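Nazari Evening School — Household Textiles, Handout 10

Welcome back, everyone! Tonight we move on to stains, and I know many of you have been waiting for this one since April (so have I, if I may say so).

A stain has two parts to think about: what was spilled, and what it was spilled on. Cotton drinks a spill right in, while polyester lets it sit a while on top — which gives you a little more time to find a towel. Blot first, from the outside edge toward the middle, and please don't scrub. Then use cool water, a drop of plain dish soap, and a good 12 minutes of patience before you look again.

Proteins such as egg and milk set with heat, so keep the dryer out of it until the mark is gone. For next time, read the Carnlow chapter on tablecloths and bring two scraps of cloth you don't mind ruining.
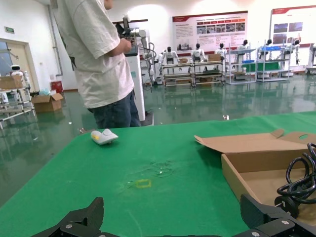 One student wrote back that cool water had never done much for butter on her napkins, and asked if warm would be safe once the soap was worked in.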